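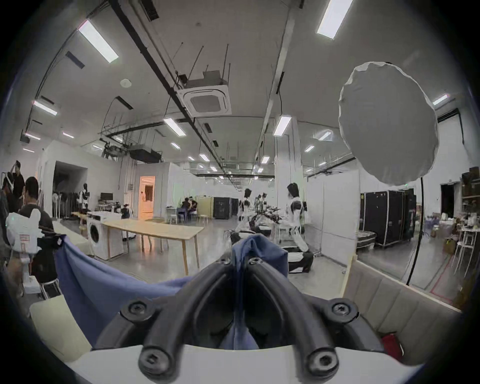 Fig. 1. Blue cloth, cream cushion and beige upholstered sofa with vertical stitched panels.

Home | Courses | Handouts | Contact
Print this page | E-mail this page

Household Textiles and Soft Furnishings
Handout 2: Cloths, Cushions and the Upholstered Sofa
Course tutor: Renata Walczak. Practical sessions: Keir Niven.
Testhorpe, 16 Jan 2021

Purpose of the session

Students will learn to clear, clean and dress an upholstered sofa in a large, shared room. The handout should be read before the practical session and brought to it. Students who missed the December lecture on fibres should first read Handout 1.

1. Clearing the seat

Small items left on a seat are to be removed before any cloth or cushion is moved. The red object on the seat in Fig. 1 is of the size most often overlooked. Items are placed in the tray provided and returned to the desk at the end of the session. Loose cushions are then lifted off and stood upright on a clean surface.

2. Stitched panels

Stitched panels hold dust along the seams. The soft brush attachment is drawn along each seam from top to bottom, and then across the face of the panel. Students should not press hard on the stitching. Pale covers -- beige and cream in particular -- show water marks readily, and any damp cleaning must first be tested on a hidden part of the cover. The test patch is left to dry fully and is examined in daylight where possible, as ceiling panel lights can flatten the difference between two close shades.

3. Folding and draping a cloth

A cloth for storage is folded with its edges together and its corners matched. A cloth for display may be draped, provided that it does not trail on the floor. Dark or strongly coloured cloths should be tested for colour loss before they are laid against a pale cover. A white cotton square is dampened, held against the cloth under a flat weight and then checked for dye.

The practice cloths supplied by Otex weigh 400 g when dry. Weights are to be entered on the record sheet before and after washing.

4. Cushions

Cushions are plumped from the sides towards the middle. A cushion pad that stays flat after this treatment should be reported to Teresa Rutkowska, who keeps the spare pads in the Ornbridge store.

Reading

Baran, Dorota: Care of Upholstery, chapter 2.
Radulović, Slavica: Notes on Dye and Cloth (library shelf 534).

Record sheets are to be handed in at the start of the next session.

Shares: 2 | Comments: 0
Back to handouts | Next handout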